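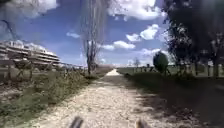 Smoke got in after fire two doors down – who pays, and is it safe?

Posted by Maëlle Grewal in Istdale Neighbours Help

Hi all, sorry for the rush, typing this on my break. There was a fire in the flat two doors along from mine, top floor, Prallivdale side. Crew had it out in 40 minutes I think. No one hurt thank god. My flat didn't burn but smoke came in under the door and through the bathroom vent and now everything stinks. Curtains, matress, the lot. Grey film on the kitchen tiles as well.

I rent. Landlord's agent says it's my contents insurance. My insurer (Sirko) says talk to the building's insurer first. Excess is 300 so I don't want to claim if I don't have to. Also got a baby in the flat, is it ok to sleep there?? Fire officer said "air it out" and that was it. Do I need some sort of report from them? Incident number on the card they left ends 683 if that means anything to anybody.

Ravinder Ross

Been through this, different building. Two separate things, don't let them mix it up for you.

Walls, ceilings, fitted carpet, vents, kitchen units if they came with the flat – landlord's side, so buildings insurance. Your own stuff – mattress, clothes, curtains if you bought them – that's your contents policy. Sirko can't really send you off to the building's insurer for your own mattress. Ring again, ask for it in writing, ask for whoever handles complaints if they won't.

Do before you clean anything:
Photos of every room, and the film on the tiles. Wipe one bit with a white cloth and photograph the cloth.
List of what smells, with what you paid if you can remember.
Keep the card. You can ask the fire service for an incident report using that number. Some charge for the full one, so ask if a short letter confirming date and address is free. Was enough for me.

Don't hoover the soot with a normal hoover, it just blows it back out. And get the agent to have the bathroom vent looked at, if smoke came through once it'll do it again. That's a fire stopping problem and it's theirs not yours.

On the baby – I wouldn't, not till it's been cleaned properly. Ask your health visitor or ring the GP. I stayed at my sister's for 4 nights.

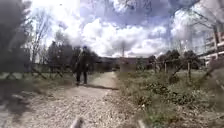
On the path, daytime.

Keegan Thibodeau

bowls of vinegar in every room. worked for us after a chip pan fire. windows open all day. wouldnt bother with insurance for a smell tbh, premium goes up

Normand Robichaud

Vinegar is fine for burnt toast, not for this. Ravinder has it right mostly. One thing to add – check your tenancy agreement for a line on rent if the flat can't be lived in. Mine had one, I hadn't read it in years. If the council's enviromental health people say it isn't fit, that helps you a lot, and they will come out if you push. I got Funileck in for the cleaning, two visits, soft stuff went away in bags and came back ok apart from one rug. Agent paid for walls and carpet in the end, took till July.

Maëlle Grewal

Thank you!! Rang Sirko again and they've opened a claim for the contents. Agent has gone quiet, will email tonight about the vent. Staying at my mum's with the little one for now.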